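Kerbside Sorting and Household Recycling in Feden
Student project report, Environmental Studies
Vilgot Lindqvist

1. Background

Feden introduced separate kerbside collection of paper, glass and rigid plastics in February. The town had until then relied on a single drop-off point at Nyberg. The project examined whether contamination of the plastics stream differed between streets with shared bins and streets where each household has its own. Rigid blue plastic bins are a common container type for this kind of sorting.

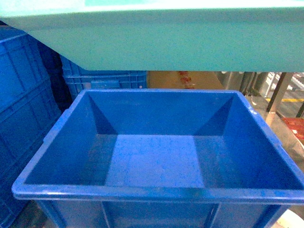
2. Method

Two collection rounds were sampled, one of each type. The contents were tipped out at the depot, sorted by hand and weighed on a platform scale. An item was classed as contaminated if it carried food residue or belonged to another stream. Film, bags and wrapping were recorded separately, as the depot does not accept them. In total 2389 items were classified. Items made of more than one material were assigned to the heavier component.

Surface condition was noted for rigid items only. Smudges and small specks were not treated as contamination. 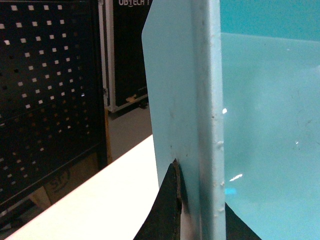
Items still containing liquid were emptied before weighing. The liquid was not included in the totals. Labels were left on, which adds a small and constant error to the plastics figures.

3. Results

Of the contaminated items, 62 per cent came from the round with shared bins. Drinks cartons were the most frequent wrong item in both rounds, followed by coated paper cups. Glass was rare. The two rounds did not differ in the share of film.

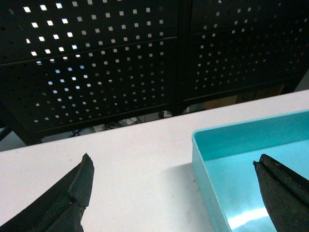
Reading time: 4 minutes

4. Discussion

The difference is consistent with the view that shared bins weaken individual responsibility, but the design cannot separate this from housing type. The shared round serves mostly flats in Burnisa, where indoor storage is limited. The sample also covers a single season. A further study should include at least one street of flats with individual bins, and should record the distance from door to bin.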